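The bus from Wendeston came into Horno with 20 minutes of light left. She had 3,000 in savings when she set out and 2,371 now, and the room over the bakery would take 200 more.

The landlord had left the key under a brick — the wrong key. She sat on the step until the baker came out and let her in through the kitchen.

It was October and the stove was dead. She put her coat on the bed and wrote to her sister in Buchanan that the place was fine.
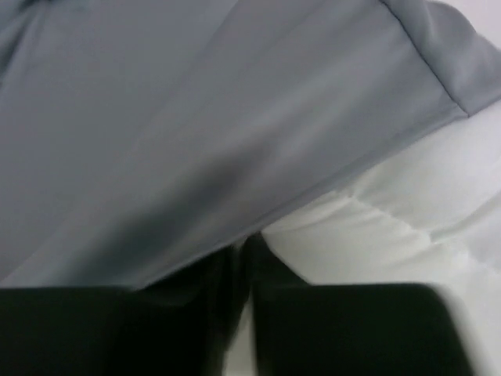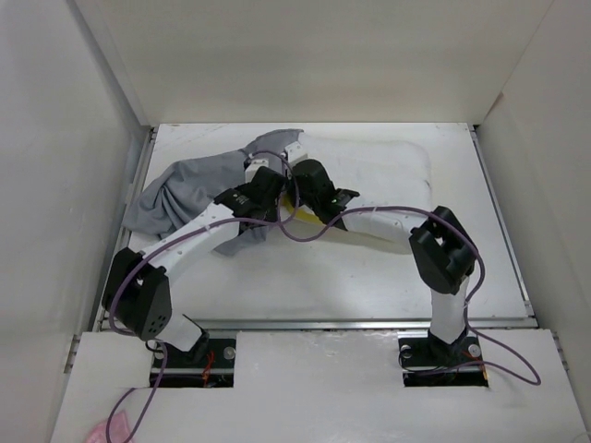 In the morning she smelled bread and went down to ask if they needed anyone. The baker handed her an apron and showed her where the flour was kept.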